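Veloso G2 Parallel Gripper – Long-Term Review

Posted March 25, 2018
Filed under: End effectors, Reviews
Rating: 2.5 out of 5

We bought the Veloso G2 to replace an aging Drirora unit on a cell that handles circuit boards and carriers for Sirnine test racks. It has now run 900 hours. For most of that time it was a good gripper. At 304 hours it dropped a carrier with no warning, and the rest of this review is mostly concerned with that.

Build and mounting

The housings and linkage plates are black, machined, and held with Torx screws throughout. Fit is good. Mounting took one person under an hour, including the cable run. The supplied driver bit is soft and rounded off on the second use, so use your own. Finger plates swap without removing the body, a real improvement over the Drirora.

The fault

The gripper closed on a carrier, reported a good grip, and lifted. At 200 mm above the rack the fingers relaxed and the carrier fell. The status bit stayed at "gripped" the entire time. The controller continued the move and would have gone on to the next pick if an operator had not pressed the stop.
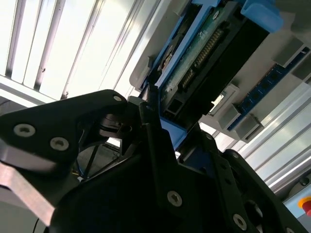 Does the G2 detect a lost part by itself? Only if the position check is switched on, and it ships switched off.

With the check off, the status bit reflects motor current at the moment of closing and is not updated afterward. The manual mentions this in one line of an appendix. With the check on, the gripper compares finger position against the closing value and raises a fault when they differ. We have tested it by pulling a scrap board out of the fingers by hand at low speed, arm held – it faulted every time.

The cause of the relaxation was a linkage screw that had backed out. Veloso support in Clanley replied after 7 days and advised thread locker on all linkage screws. Ours had arrived dry. They did not say whether current production is different.

Other notes

Stopping the cell cuts power to the gripper, and the fingers have no spring return or brake. A held part may come down. Keep hands out from under it and plan your recovery routine around that.

Cables pass through an open gap in the body. No wear so far, but I would have preferred a cover.

Noise is low. Repeatability is as quoted.

Verdict

Usable, with the position check on and the screws locked and torqued before first power-up. As shipped, I would not run it over anything expensive. We are keeping ours and have added a screw check to the monthly service – the next one is due at the end of March.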